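Home | Syllabus | Handouts | Lab Hours | Forum

Teaching by Remote Control: Handout for the Table-Clearing Unit
November 13, 2023
By Nuanchan Rojanasak

Last session we finished with the question of why a person who has washed dishes for thirty years cannot, through a pair of remote arms, pick up a bowl. Please bring your theories. Mine is that the hands know and the rest of us were never told.

Some vocabulary first, and then I will leave it alone. A demonstration is one complete run of a task, start to finish, performed by a human operator through the robot. An episode is the recording of it. People use the two words as if they were the same, and in this course you may too, except on the written assignment, where Wilfredo grades and Wilfredo minds.

Reaching for a bowl

A shallow bowl offers the gripper very little to hold. You have the rim, and you have the rim. Come in too high and the fingers close on air. Come in too low and you push the bowl across the table, which the recording will keep forever as an example of good practice unless you throw the episode out. Approach slowly, stop at the rim, look, then close. The stop matters more than it feels like it should. Beginners skip it to save time and then spend the time anyway, redoing the run.

Stacked dishes are worse. If a bowl sits on a plate, decide before you move which one you are after. The gripper has no opinion. In the Olteanu exercise you will do both versions, and you should say your choice out loud to your partner beforehand so that there is a witness.
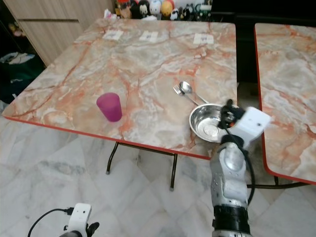
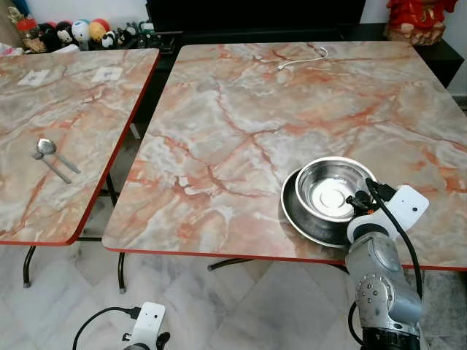
Right gripper at the rim: a single bowl in the first view, a bowl on a plate in the second.

Flatware is its own chapter (reading packet, page 16). Crossed spoons in particular: take the upper one first. I have watched very bright people try the other order.

What makes a demonstration bad

Hesitation is fine. Wandering is not. If you lose track of the task, let go of anything you are holding safely, park both arms and mark the run as failed. A failed run that is labeled costs us nothing. A failed run labeled "success" will be faithfully learned, and in March we will all stand and watch the robot do it.

Also bad: changing your style halfway through. If your first runs clear the cup before the bowl, keep doing that until the sheet tells you to switch. Variety is welcome when it is planned.

For the assignment

Each pair records seven clean demonstrations and writes one page on the worst one they discarded. The shared Riria set stands at 1,166 episodes, and I would like 500 of them rechecked for labels before the break. Sign up with Oranuch Chantharasri. She is more patient than I am.

Comments (3)

Tsung-han Tsai: Does a run count as clean if the spoon is picked up on the second try?

Nuanchan Rojanasak: Yes, if you went straight back for it. If you toured the table first, no.

Nantana Khamphan: My partner and I said our choices out loud and they were different. Please advise.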